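Lab visit notes, Robotics 2, May

Trurutix demo, room 333. Be there 10 min early, badges take forever.

Topic: taking apart old desktops with an arm. Wrist camera view goes up on the wall screen, watch that and not the arm.

Look for:
- coin cell on the board. Why does it come out before anything else?
- cables hanging off the drive cage. Soft parts, hard to plan arround. Bromel handout p. 2
- HDD_TEMP header, reads upside down from the gripper side. What does that do to a label reader?
- screws: cage vs board

Cordeiro planner vs Gedel planner, know the diffrence, will come up in section.

Write-up 2 pages max, due before next lab. Sketch one grasp on the battery, mark approach direction 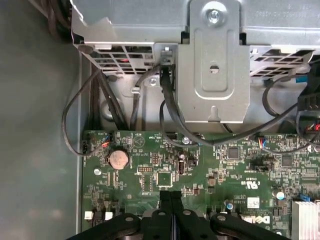

Dept. of Mechanical Engineering, Automation Teaching Lab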